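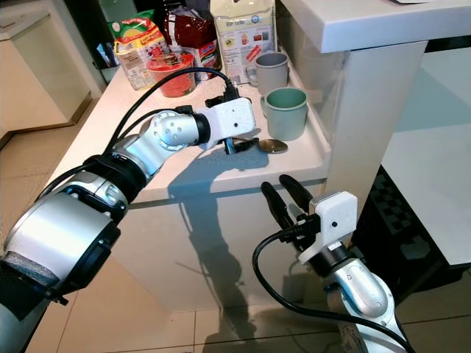
## Beans, salt and the lid question

19/04/2025

Second go at the dried bean business. Pacita's draft for the handout still says that salting the cooking water makes beans tough, and that a covered pot cooks them faster. I said at the meeting that I didn't believe the first and only half believed the second, so now I have to do the work.

Everyone repeats the salt rule. I looked through the cookbooks on the office shelf and found it in most of the older ones, stated flat, with no hint of how anyone knew. One says skins "seize." I don't know what that means and I doubt the writer did.

### Setup

- Navy beans, all from one sack, 400 g dry weight per pot. The sack is from the Faulkner store and has no harvest date on it, which bothers me more than the salt does. Old beans cook slowly whatever you do to them.
- Soaked overnight in plain tap water, drained, rinsed.
- Two matching pots, same burner size, same amount of water to start.
- Pot A: no salt. Pot B: salt from the start, at the level in Pacita's draft.
- Lids on both, tilted open a finger's width. Last time I had one fully covered and one not, and then tried to say something about salt. Useless. Page torn out, but I'm admitting it.

Timed from first steady bubbles. Tested by squeezing a bean between finger and thumb, then biting it. Elsie did the biting blind from saucers marked underneath. She complained that salted beans taste salted, so how blind is that? Fair. We had her rinse them first, and it helped some.

### What happened

Pot B was ready first. Elsie called it done 29 minutes after first bubbles, with A still chalky in the middle. A got there later, but I stopped writing down exact times because the phone rang and I missed a check. So I can say "later" and I can't say how much.

Before anyone gets excited: one pair of pots. Two burners that I assume match and have never compared. If the left one runs hotter, that would do it all by itself. I want the pots swapped and the whole thing run again before a word of this goes in the handout.

Skins: a few more split in A than in B. I would not hang anything on that. I stirred A more, being impatient with it.

What I will say is that B was not tough. If the old rule were as strong as the books make out, I should have seen it, and so should Elsie.

### Lids

Ran this separately with plain water, no beans. Covered pot came to a boil well before the open one, as anyone would expect. That part of the draft can stay.

The trouble is the next sentence, where it says a covered pot also *simmers* faster. Simmers what faster? Once the water is boiling it's as hot as it's going to get in that pot. A lid lets you turn the burner down and saves topping up, and both of those are worth telling people. I'd cut "cooks faster" and write "needs less heat."

It also boils over. Mine did, twice - once while I was standing there looking at it.

### The powder

Pacita forwarded a leaflet for Drondent, which is supposed to soften dried beans "in half the time, with no change in flavor." The leaflet has a bar chart with no units on it. It mentions 278 home cooks who were "satisfied or very satisfied," and doesn't say what they were asked or whether they got the stuff free.

Going by the ingredient list it's mostly baking soda. Baking soda does soften beans. It also makes them taste of soap if you overdo it, and they can go to mush. I'll run one pot with Drondent and one with ordinary baking soda at the same weight, and if Elsie can't tell them apart we leave it out.

### Oven method

Somebody wrote in to say that beans come out better in a covered dish in the oven at 165 C. Better than what? No idea. I'm willing to try it, but the oven dial has been off since January and I don't trust it without a thermometer on the rack.

### To do

- Swap burners, repeat A and B. Phone in the other room.
- Ask the store when the sack came in.
- A third pot with salt added only at the end, as half the books say to.
- Convert the oven letter to Fahrenheit for the handout, if it survives that long.
- Pacita to hold the salt paragraph. She wants to print it as "some cooks say." I'd sooner leave a gap on the page.

Leftover beans are in the fridge, both lots mixed together, no label needed.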